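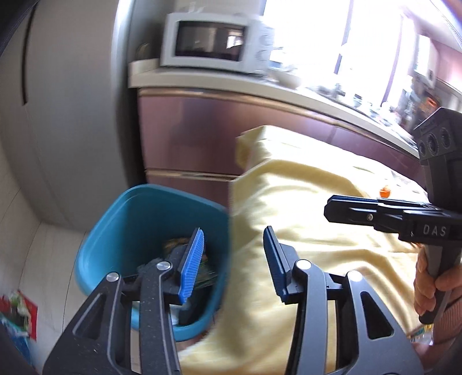
Booker Whitfield demande s'il faut refaire le zéro après chaque changement de patins. Oui, dès que la vis de pivot a été touchée – sinon un contrôle d'ouverture suffit.

## Fiche 3 – Entretien de la pince à main Darkeo

Les deux mâchoires portent chacune un patin bleu strié, monté en bout de bras triangulaire. Le relevé se fait pince ouverte, à vide.

1. Couper l'alimentation, débrancher le module caméra.
2. Contrôler le jeu des vis de pivot. Resserrage à la main, sans frein-filet fort.
3. Nettoyer les patins à l'alcool isopropylique. Laisser sécher 11 minutes.
4. Mesurer l'ouverture entre patins : 78 mm, à reporter au cahier de Stinside.
5. Essuyer les optiques avec un chiffon sec, puis relancer l'étalonnage.

### Périodicité

| Opération | Intervalle |
|---|---|
| Nettoyage des patins | 168 cycles |
| Remplacement des patins | 900 cycles |
| Étalonnage caméra | chaque vendredi |

Un patin lustré glisse sur les emballages souples avant que l'usure soit mesurable. Le remplacer par paire, réf. Mercado, jamais d'un seul côté.

À préparer pour le TP de Filtadbridge : le calcul de l'effort au patin en fonction de l'angle du bras (mâchoire supposée rigide, frottements aux pivots négligés).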